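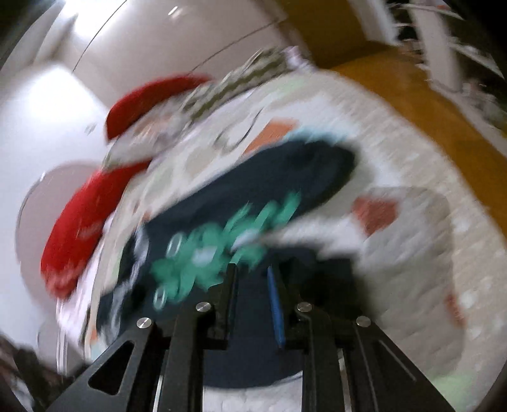
Oct 19, 2020
Posted by Imad Masri

The robotics club has given me homework, at my age. I joined in the spring as a parent who could drive, got promoted to parent who owns a soldering iron, and am now a full member of Team Nerkness, with a shirt that almost fits.

Our project this fall is folding laundry. I voted for the maze. The maze lost by two votes, and both of those people have since stopped answering messages.

So every member has to collect practice grabs at home with the hand-held gripper. You squeeze, the fingers close on a bit of cloth, you lift, you put it down somewhere else, you do it again. Khasawneh, our software, is supposed to learn from this what a person does with a shirt. In my case it will learn to pick one up by the hem, hesitate, and drop it on a different part of the bed.

A few notes for whoever gets the gripper next:

Go slower than feels reasonable. My first batch was mostly smear. The kids looked at it on the club laptop and one of them asked, very kindly, if I'd been running.

Pinch a fold. Flat cloth on a quilt is the worst thing there is, because the fingers take the quilt too and then you're folding the bed.

Do up to nine grabs and then rest. My thumb gave out well before my patience, and my patience isn't much.

Don't start right after dinner. You'll lie down "for a minute" next to the work.

We meet the Vorkulness team in November for a friendly, which means three rounds, shirts only, and everyone pretending not to keep score. Last year their machine folded a towel into a neat square while ours backed slowly off the table. I've asked if we can bring towels this time and been told to finish my shirts.

I still have the sleeves to do. If anyone has a trick for sleeves, I'm in the garage most evenings, and the gripper has to go back in its box by the next meeting.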